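3.2 Repair records and the length of computer ownership

The household survey described in Section 3.1 asked people how old their main computer was and whether it had ever been repaired. Answers of this kind are known to be weak. People forget when they bought a machine, and many count from the day it was handed down to them by a relative. For this reason we looked for a second source that did not depend on memory, and found it in the job books of the repair counter at Gilmartin.

The counter has kept a written record of each job since it opened. Each entry gives the type of machine, the year of manufacture if it could be read from the label, the fault reported by the owner, the work done, and the price charged. Clive Garside, who ran the counter for most of the period, used the same printed form throughout, so the entries can be compared from one year to the next. Tracey Haslam copied the job books into a spreadsheet and checked the first 450 entries a second time against the paper pages. The errors she found were nearly all in the price column, which we do not use in this section.

The books hold 3,000 jobs. We removed phones, printers, game consoles and jobs where the type of machine was left blank. We also removed repeat visits where the same owner brought back the same machine within a month, on the grounds that these were usually the same fault. We then kept only desktop computers for which both a year of manufacture and a full description of the work were given. This left 428 jobs. Laptops are treated separately in Section 3.4, as their batteries fail in a way that has no match in desktop machines and would confuse the results given here.

We sorted the jobs into four groups by the work done: storage, memory, power supply, and other. Where a job included more than one kind of work, it was placed in the group named first on the form. Garside told us that he always wrote the main job first, and the prices seem to bear this out. A cleaning was recorded as "other" unless a part was also changed.

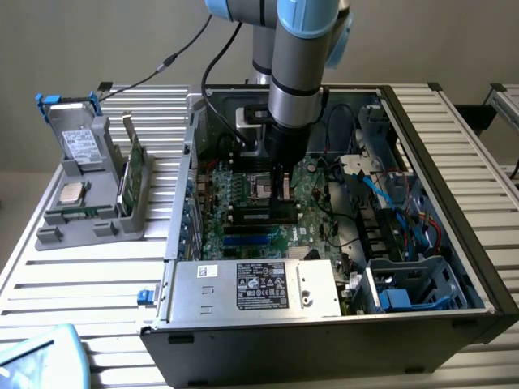
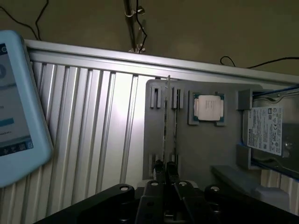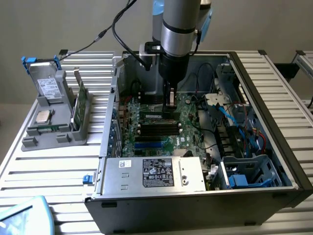 Figure 4. Memory work on a desktop computer. Top and bottom: the open case, lying on its side. Middle: a memory module standing upright in a fixture plate.

Owners in Lallivdale held on to their desktops for longer than the survey answers suggested, and the gap was widest among people who had paid for a memory upgrade. These owners came back to the counter years later with the same machine, most often for a power supply or a failed drive. The work itself is small. With the case on its side, as in the top and bottom parts of Figure 4, the memory slots are reached from above, and the module that goes into them is thin enough to be mailed in a padded envelope. Yet in the interviews people spoke of the upgrade as the point at which they stopped thinking about a new computer. One retired bookkeeper said that she had already picked out a replacement from a catalog when the upgrade was suggested to her, and that she kept the old machine through two more changes of printer.

Storage jobs did not show the same pattern. Owners who had a drive replaced after a failure were no more likely to return with the same machine than those in the "other" group. We think the reason lies in the lost files. Several people told us that once their photos and letters were gone they saw no point in spending more on the old computer, even though the repair had been done and paid for. Where the drive was replaced before it failed, as part of a planned upgrade, owners behaved much more like those in the memory group. The form did not separate these two cases, and we had to rely on the fault column to tell them apart. Entries such as "slow" or "full" were read as planned upgrades and entries such as "dead" or "clicking" as failures. Some entries could be read either way and were left out of this comparison.

Power supply jobs were the easiest to interpret. A computer that will not turn on is either repaired or thrown out, and the owner usually decides at the counter after hearing the price. The books record 17 desktops in this group that were left behind by their owners and stripped for parts. We counted these as the end of ownership. Machines that simply never came back are a harder problem. They may have been thrown out, given away, or used for many years without any further trouble. We treat them as censored at the date of the last visit, following the method used in our earlier study of sewing machines in Neltau.

Two limits should be kept in mind. First, people who pay for a repair are not typical owners. They may be more careful with money, or more attached to the things they have, and would perhaps have kept their computers longer in any case. The survey allows a partial check on this, since it also reached people who had never used a repair service, and the comparison is given in Table 6. Second, the year of manufacture is not the year of purchase. Some of the desktops had been bought secondhand from offices, and for these the label makes the period of ownership look longer than it was. Where the owner mentioned an office sale, Garside often wrote "ex-office" in the margin – but not always, and less often in the busy weeks of March, when students from the college brought in their machines before exams.

We also compared the job books with the records of Tosteo, a secondhand parts dealer that supplied the counter in its later years. The dealer's invoices list each part by date, which let us confirm that the memory jobs in the books matched real purchases. The match was good for the later years. For the earlier years the counter bought from several sources and kept few receipts, so no check was possible. We have kept the earlier jobs in the analysis, but report the results with and without them in the appendix.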